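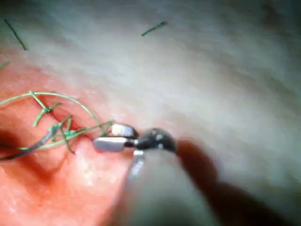
1/ Seven years ago I began to work as a Turkish interpreter in the hospital in Rorkbridge. Several people have asked me how one learns the medical words, so I will write down what I did. It is only my way, and I am sure there are better ones.

2/ The Latin words were the easy part. "Appendectomy" is almost the same in both languages, and the doctor usually explains it anyway. My difficulty was with small English words: fold, groove, cleft, lump, bump, swelling. In everyday life I had used perhaps two of them.

3/ For a surgeon a groove and a cleft are different things. In my first months I used one Turkish word for both. A surgeon who knew a little Turkish stopped me, very politely, and drew both on the back of an envelope. I still have the envelope.

4/ After this I bought a notebook with 300 pages. On the left page I wrote the English word, and on the right page I wrote what a patient would say at home. I did not write the dictionary word on the right. My aunt would never say the dictionary word.

5/ Pain needs its own pages. Sharp, dull, throbbing, burning, shooting, sore, tender. In Turkish we have "sızı" and "ağrı" and "sancı", and they do not fit exactly on the English ones. I ask the patient to say it again with other words before I choose.

6/ Cengiz Kahraman, who trained me, had a rule: if you do not know the word, you say so in both languages. "The interpreter needs to check a word." I was ashamed the first time. The doctor just waited and drank his coffee.

7/ A question I get often: should you soften bad news? No. You may speak slowly and you may sit down. But the sentence must arrive with the same weight it had when it left.

8/ Numbers are more dangerous than anatomy. Fifteen and fifty sound very near to each other when somebody is tired. I write every dose on paper and show it to both sides.

9/ For listening practice I used recorded lectures for nursing students, at slow speed. First I listened without text, then with text, and then I interpreted aloud in my kitchen. My neighbor Ekua asked me once if I was all right.

10/ Please learn the polite words too. "This may be a bit uncomfortable" is a very English sentence. If you translate it word by word, a Turkish patient thinks about a bad chair. I say "biraz rahatsızlık duyabilirsiniz", and if the doctor means pain, I ask him.

11/ The notebook is full now and I have started the second one. The last word I entered was "frothy". If somebody has a good Turkish word for it, one that a grandmother would use, please write it under this post.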